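Grorberg Institute Newsletter
Automation in Daily Work
May 11, 2019

Can a machine put things away yet? Notes from the household tasks program

Members have asked the Institute for a plain statement on how close robots are to doing ordinary chores, both in the home and on the shop floor. Birgit Vogler, head of the household tasks program, presented her findings to the spring meeting at Urquhart Hall. A summary follows for those who were unable to attend.

Small items on the work table: a card holder and an open tray.

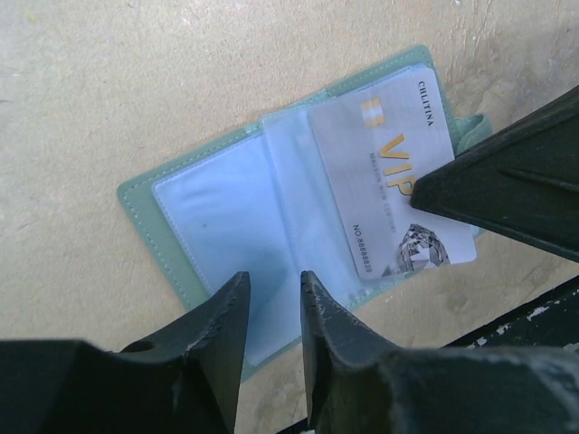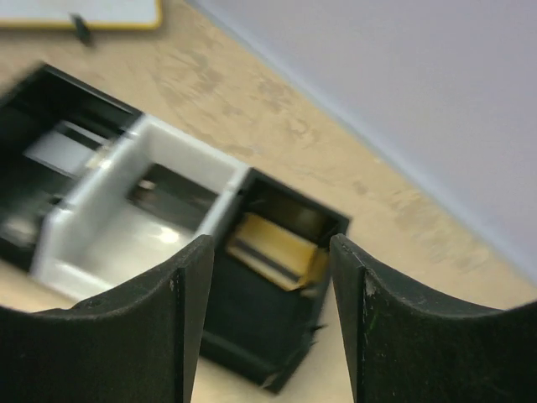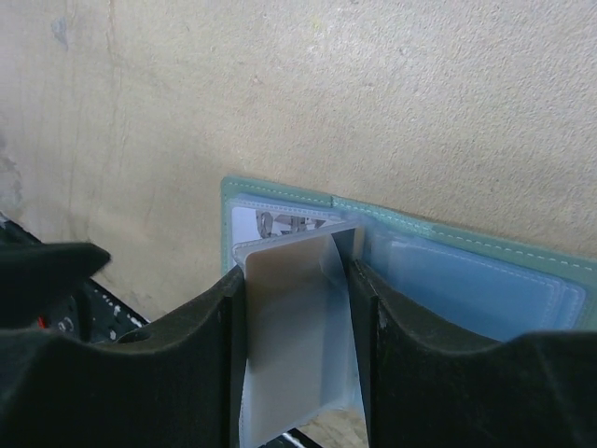 The program has set aside the large chores that attract most public attention, such as vacuuming and mowing, and has turned to sorting and putting away. These jobs fill a good part of the day in any home, office or stockroom, and they have proved hard to hand over. A card holder is a fair test. Its sleeves are thin, clear and stacked closely together, and they throw back light in a way that makes their edges difficult for a camera to find. When the two fingers close on a single sleeved card and hold it upright, as in the last picture, the grip must be firm enough to keep the card and light enough not to crease the film. A person makes that adjustment without thought. A machine must be given some means of making it, and the means now in use remain slow.

Ms. Vogler divided household and shop-floor work into two groups. The first consists of tasks in which the object is stiff and its place is known in advance. Placing boxed goods on a shelf belongs here, as does loading parts into a fixed rack. Machines have done such work in factories for many years, and the Institute sees no technical barrier to their doing more of it in small workshops, provided that the layout of the bench does not change from day to day.

The second group consists of tasks in which the object bends, folds or opens. Laundry is the best known case. Wallets, paper bags, charging cables and plastic film all belong to the same family. An open wallet does not keep one shape from one moment to the next, and a plan made for the first moment may be of little use in the second. Progress in this group has been real - more so than the Institute expected when it last reported in December - but it has come one object at a time. A method that serves for cards in sleeves cannot be assumed to serve for receipts or folded cloth.

Trays with compartments fall between the two groups. The tray itself is rigid, and a machine can learn where its walls are. The difficulty lies in reaching down into a narrow space without striking the sides, and in judging whether what is already inside leaves room for anything else. Members who run parts counters will recognize the problem.

On the question of cost, the meeting heard from representatives of Jolletti and Asix. Both firms take the view that the first buyers will be small businesses with repeated sorting work, and that private homes will follow a good deal later. Ms. Vogler agreed with the order but declined to attach years to it. She advised members to ask any supplier for an unedited demonstration using the member's own goods, on the member's own bench, with no one resetting the items between attempts.

The Institute's position is therefore unchanged in one respect. We do not recommend that members purchase equipment for general tidying at this time. Members with a single, well-defined sorting task may wish to begin discussions with suppliers, and the program office will review written proposals on request.

Copies of the full report, No. 3314, are held at the front desk. It runs to 40 pages, and the section on flexible objects begins on page 9.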